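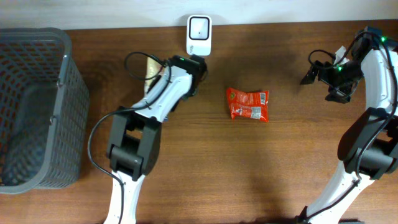
3 min read · 14 posts

Elsa Haugland
November 4, 2021

1/ Okay, the "snack basket" thing. Everybody I follow has apparently been saved by putting a plastic basket on the table and tossing their snacks in it. I have doubts. Thread.

2/ The claim, as I understand it from the Skiretance newsletter: loose bags make a kitchen look messy, a basket makes it look calm, and you eat less because you have to "visit" the food. Visit it. Like an aunt.

3/ So I tried it. Gray plastic basket, the kind with little rectangular holes all over the sides and a thick rim. Left end of the table. One red snack bag, already crumpled, in the middle of the table. You can guess where the bag is supposed to go.

4/ First problem. A basket with holes hides nothing. I can see the table right through mine. If the point is that I stop looking at the bag, why am I buying a container I can look through?

5/ I asked that in the replies over there and was told the holes are for "airflow." These are sealed bags. What is the air going to do for them?

6/ Second problem is size. One small bag in a basket like that looks like something you forgot to throw away. So you buy more bags to fill it up. I went from 2 bags in the house to 5 in a single shopping trip, and I blame the basket.

7/ Henryk Zalewska replied that I should be sorting by type — salty basket, sweet basket, "kids" basket. That's three baskets on a table where I also eat dinner. The table is the nicest thing in the room, warm reddish wood with a good grain, and the plan is to cover it with gray plastic?

8/ Then there's the label business. The Baldale method (yes, there's a method, yes, it has a PDF) says to store every bag label side up so you can read it before you eat. Mine has a white panel with tiny black print and what I take to be a barcode. I'd need a magnifying glass. Nobody is standing over a snack basket reading tiny print at 10 at night.

9/ They also want you to cut off the crimped end and fold it over with a clip. The clips are sold separately by Jumska. Of course they are.

10/ I've read the advice about "clearing the back line" of your table and I don't buy that either. The back of a table is where small things go. That's been working for people for a long time.

11/ To be fair, since I know someone will say I'm not being fair: I kept at it from February on, and the basket did help with one thing. Wiping the table. You pick up one basket and you're done, where before I was chasing bags around with a rag in my other hand.

12/ But eating less? The newsletter says members saved "roughly 200 snacks a year." Saved compared to what? Who was counting before they had the basket? I asked for the numbers and got a heart emoji and a link to the shop.

13/ And if you're going to do it anyway, use something you already own. A mixing bowl. A shoebox. The bag doesn't care. The Tang brand "snack station" is the same idea with a lid, and a lid is one more thing to wash.

14/ Muting this now. 346 replies and most of them are pictures of your baskets. They look fine. I'm still not sorting mine by type.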